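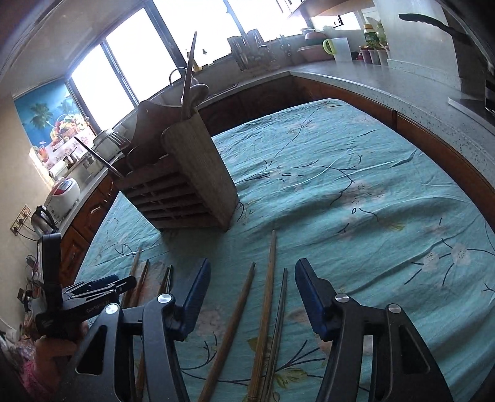
Le rangement debout, ou la question du fond

Baguettes, spatules, louches : le pot à ustensiles en bois résiste aux tiroirs compartimentés. Encore faut-il en comprendre les contraintes.

Dans une cuisine équipée d'un plan de travail en L, le pot à ustensiles finit presque toujours dans l'angle, où la profondeur est mal exploitée. Lorsque la table est voisine du plan, il migre vers elle au moment du repas. Ce va-et-vient impose deux exigences contradictoires : une base assez lourde pour rester stable, une masse totale assez faible pour être soulevée d'une main.

Le modèle à façade en lames horizontales répond en partie au problème. Les vides entre les lames allègent l'ensemble et laissent circuler l'air jusqu'au pied des ustensiles, zone où l'humidité s'accumule après la vaisselle. Le panneau latéral plein assure la rigidité. Le fil du bois doit y courir dans le sens de la plus grande contrainte, faute de quoi la pièce se voile. L'atelier Gesta, qui fabrique ce type d'objet à Skeltville, laisse sécher ses panneaux 6 semaines avant assemblage et colle sans vis apparentes.

La stabilité dépend surtout du chargement. Une spatule large placée au centre se comporte comme un lest mal réparti : sa masse est en haut. Les louches et cuillères de service produisent le même effet, aggravé lorsqu'elles penchent toutes du même côté. On placera donc les pièces à grosse tête contre la paroi arrière, les pièces ajourées sur un flanc, les baguettes dans les angles, où deux parois les maintiennent.

Les baguettes constituent un cas particulier. Longues, coniques, légères, elles s'inclinent en diagonale dès que le pot n'est plus plein. Celles de cuisine, plus longues que celles de table, dépassent largement du bord et tiennent mieux à la verticale si l'extrémité épaisse repose au fond. Pointe en haut, elles sèchent aussi plus vite du côté qui touche les aliments.

Reste le dépareillage. Dans un foyer qui cuisine régulièrement, le lot d'origine ne survit pas longtemps : un brun-rouge, un bambou clair, un bois plus sombre et plus mince cohabitent sur la nappe. Les différences de longueur et de section rendent la prise inégale. Un tri périodique s'impose. On étale les baguettes à plat, pointes dans la même direction, et l'on apparie d'abord par longueur, ensuite par diamètre, la couleur venant en dernier. Les exemplaires isolés servent à mélanger ou à vérifier une cuisson.

Le support compte également. Une nappe imprimée de rameaux et de fleurs pâles sur fond turquoise habille une grande table, mais ses plis suffisent à faire pencher un pot étroit. Il convient de lisser le tissu sous la base, ou d'y glisser un dessous rigide. La marque Mạc propose une plaque de liège de 3 mm ; une chute de contreplaqué poncé remplit le même office.

Pour l'entretien, le bois non verni demande une huile alimentaire siccative, appliquée en couche mince et essuyée après 50 minutes. L'huile Perura pénètre correctement entre les lames à l'aide d'un pinceau plat. Le lave-vaisselle est à proscrire pour le pot comme pour les baguettes en bois. Le fond se nettoie à la brosse sèche, pot retourné.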